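About Noller

Noller is a small research shop that checks whether robot assembly methods work as well as their authors say. Marion MacAulay started it after reading one too many papers where a 3 percent gain was called a breakthrough. We have no method of our own to sell, and we'd like to keep it that way.

Most of our time goes to gear assembly. A gear has to land on a short pin, and small errors in position add up fast. Our longest study so far, Trovside, compared 2 ways of training a two-arm setup on that job. We ran 312 trials. The newer method came out ahead by 29 successes, and most of that lead went away once we moved the plate between runs. We published both numbers.

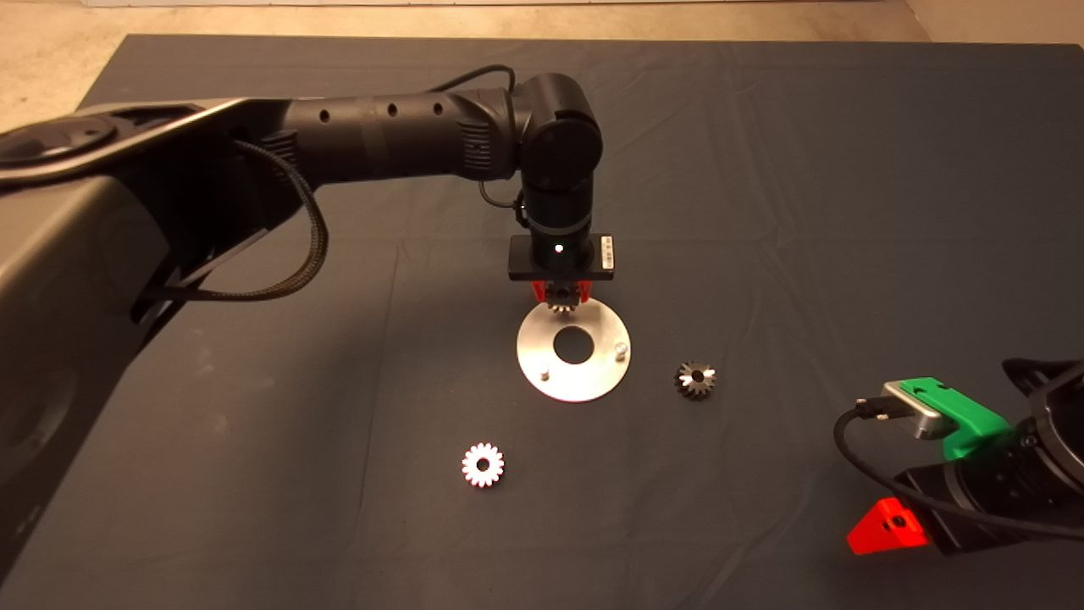 Why do you repeat work that has already been published?

Published success rates often come from one table, one set of parts and one patient operator. We change those things and count again. Sometimes the result holds up, and we say so.

Kukby, our current project, asks whether a second camera view helps at all with tight fits. Early results lean toward "a little," and we don't trust them yet. Raw logs go up with every report, failed runs included. If you think we scored a trial wrong, write to Marion with the trial number and she will look at it again.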